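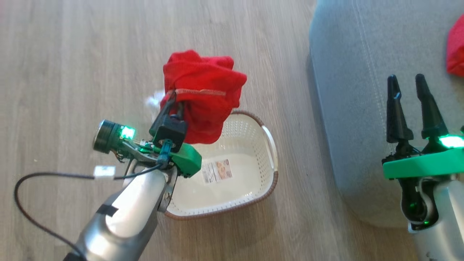 September, textile bench notes, laundry sorting layout

Continuing with the red items. The Grostley wash log lists them as one load, which is fine for drying but no use for sorting, as the load mixes weights. Red stays separate from anything pale until it has had two cold cycles. The Cilari detergent sheet says one is enough. I am keeping to 2.

Basket position: on the floor, close in to the seating, long planks clear for walking. Low walls are better than the deep Machala hamper we had before. Small pieces stay near the top and do not get packed down. The drawback is that a shallow basket fills early, and heaped cloth slides over the rim when the basket is moved. Limit set at 11 pieces per basket, fewer if there are towels.

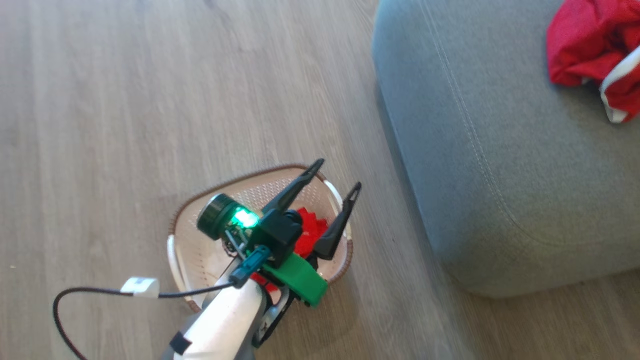
Gray ottoman works as a holding surface. Height is reasonable and the top is large enough to lay out a shirt with the sleeves folded in. Upholstery picks up lint, so brush it down before any pale load. Do not leave damp items on it for more than 60 minutes – the last mark took two days to go.

Order of work, revised:
Empty basket onto ottoman.
Pull out anything with a lining and check that the lining is flat.
Fold heavy items first, light items on top.
Return to basket by owner, seams inward.

Shorts remain the slow item. Elastic waistbands gather and will not lie square, and a white inner lining tends to work its way out at the hem.

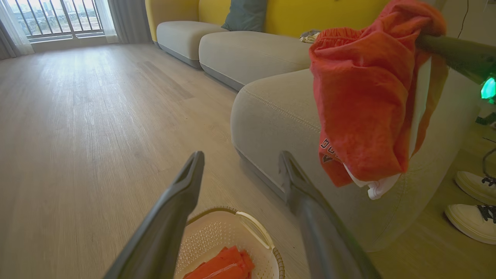 Fold in half lengthwise, lining tucked, then once across below the waistband. Printed lettering goes to the inside; the older prints stick to each other if stacked face to face in warm weather.

Dry weight of the mixed load on the Emix scale: 546 g, basket not included. Repeat after the next wash with the same pieces.

To do: second basket for whites, new lint brush, copy the folding order onto the card by the sofa.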